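Household > Kitchen and Dining > Tableware

Grey marks on a white table, and sorting mixed plates into a bin
Posted by Rajitha Cassim, February 2018
Print this page | E-mail to a friend

We have a mixed lot of plates, none of them a set, which get moved from a white table into a yellow plastic bin. The tabletop has picked up grey scuffs and streaks. Washing-up liquid lifts the dust but leaves the streaks.
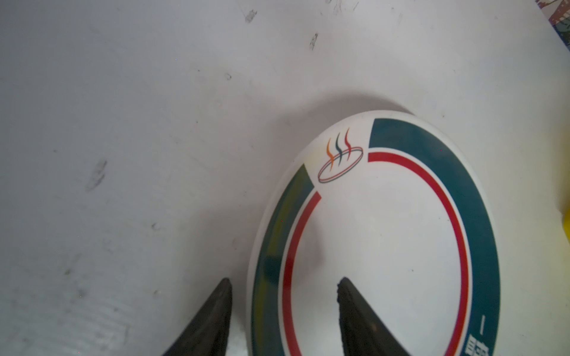 I would like to know what removes them without dulling the surface. I would also like to know whether the plates can travel on edge in the bin. It was sold as a Piltmont 12 litre and has no dividers. Some of the plates are patterned and I do not want the glaze marked.

Zoltán Katona

The streaks are probably transfer from unglazed foot rings, or rubber. Try a damp melamine sponge with light pressure, then wipe with clean water. Test a corner first – on a gloss laminate it will leave a dull patch. Avoid scouring powder.

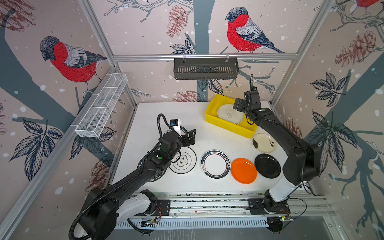 Lift plates when moving them. Sliding is what grinds grit into the top. Felt pads are no use on anything that gets washed; the adhesive fails.

For the bin, on edge is fine. Lay a folded tea towel in the bottom and lean the first plate against one wall, with the rest following at the same angle. Put the larger ones in first. 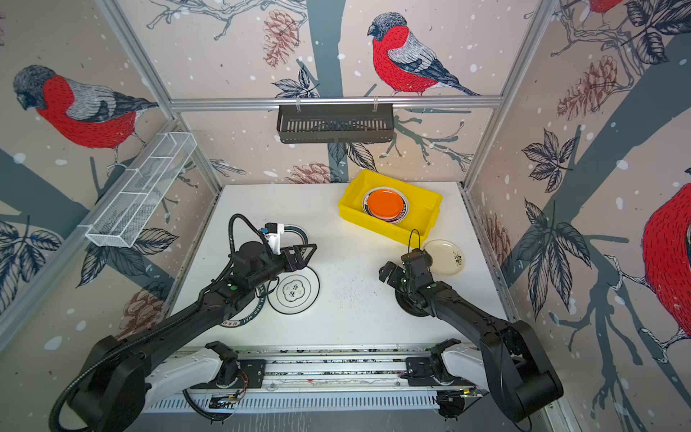 White tabletop with the yellow tray towards the back right.

Valbona Vasić

Just use a rack. Leltard do one with 5 slots.

Ataahua Cartwright

A rack will not fit in a bin with sloping sides, I have tried. I agree with Zoltán on leaning them, with two additions.

Face them all the same way, so that each foot ring rests on the front of the next plate near the middle. If the pattern is painted over the glaze, put a sheet of kitchen paper between.

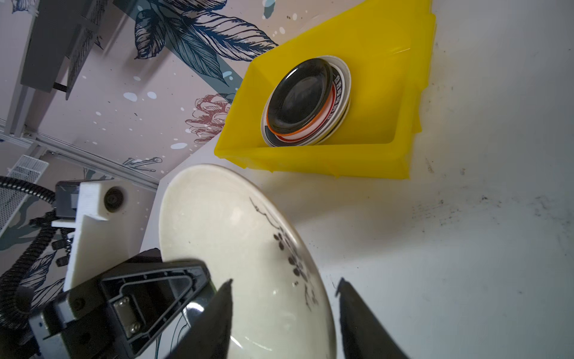

Checking whether a pattern is over or under the glaze

Tilt the plate to the light and run a fingernail across the edge of the design. If you feel a step, it is over the glaze and will scratch. If the shine carries on unbroken across the colour, it is under, and the paper can be left out. I did four of mine last August and only the gilt one needed wrapping.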